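Colored cups come to the Flesalska kitchen

04/11/2022

The shared kitchen on the ground floor of Flesalska has changed over to plastic cups in three colors. The old mugs have been boxed up, and anyone who left a personal mug on the open shelf can collect it from the front desk until the end of February. After that the box goes to the Likham thrift store.

The change was asked for at the last house meeting. The complaint was the same one we have had for a long time: people could not tell which cup was theirs, so they took a clean one each time they wanted a drink, and by late afternoon the sink was full. Philomena Ametepe, who runs the kitchen schedule, looked at a few options and settled on plain plastic cups in light blue, lime green and pink. They came from Annan, the restaurant supply store, and the full order with delivery was $1,395. That figure also covers the new drying racks and the two shelf units for the upstairs pantry, which will be put in later.

The colors go by floor. Blue is for the first floor, green is for the second and pink is for the third. Guests and people using the meeting rooms can take any color, but please put the cup back with its own color afterward.

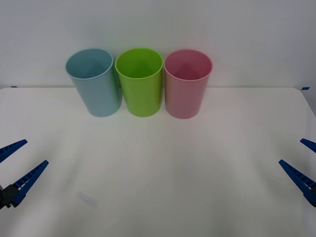

Each floor gets 30 cups to start with. A smaller number is being held back in the storage closet to replace any that crack or go missing. If your floor is running short, please check desks and windowsills first, then write to Philomena. She will not be handing out spares to a floor that has a stack of dirty ones sitting in its meeting room.

A few people have asked why we did not go with glass. We had glass for a while after the renovation, and there was a broken one in the trash most weeks. Some of the children who come to the after-school program use the same kitchen, and their parents asked for something that would not break on the tile. Plastic was also the cheaper choice.

Others asked about hot drinks. Please do not use these cups for coffee or tea. Use the white china cups in the cabinet above the kettle. There are fewer of those, and they need to be washed by hand and put back right after use. The plastic cups should not go in the microwave.

For washing, put the cups on the top rack of the dishwasher, open end down. The rack holds more of them if they are placed in straight rows from the back. Do not stack them inside each other until they are fully dry. When Ekow Akolgo tested a set at home, the stacked ones were still damp inside the next morning and two of them were hard to pull apart. He leaves his standing on the counter for an hour or so and then stacks them.

The cups have a rolled rim and get a little narrower toward the base, so they do stack well once dry. Please keep each stack to 7 at most. Anything taller leans when the cabinet door is closed, and the lower shelf does not have the height for it.
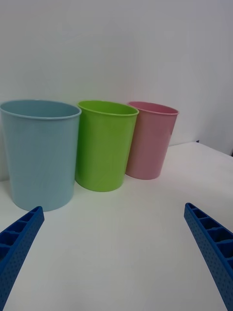 Light blue, lime green and pink, one color for each floor.

The cabinet to the left of the sink has been cleared for the cups, and strips of colored tape on the shelf edge show where each color goes. The open shelf where the mugs used to be will hold the water pitchers and the fruit bowl. Please do not put cups there, even for a short time.

Names and initials should not be written on the cups. Marker does not come off this kind of plastic, and the cups are meant to be shared within a floor. If you would like to keep one at your desk for the day, that is fine, but bring it down before you leave. The dishwasher is started at 5:30 and any cup that misses it has to be washed by hand by the person who used it.

The kitchen schedule itself has not changed. The floor on duty empties the dishwasher in the morning, wipes the counters after lunch and takes out the recycling. A new copy of the schedule is taped inside the pantry door, next to the Lenimach service number for the dishwasher. Call that number if the machine stops in the middle of a cycle or leaves water in the bottom, and let the front desk know that you have called.

Questions about the cups can go to Philomena. Ekow is collecting comments on the drying racks and would like to hear from anyone who has trouble reaching the top one.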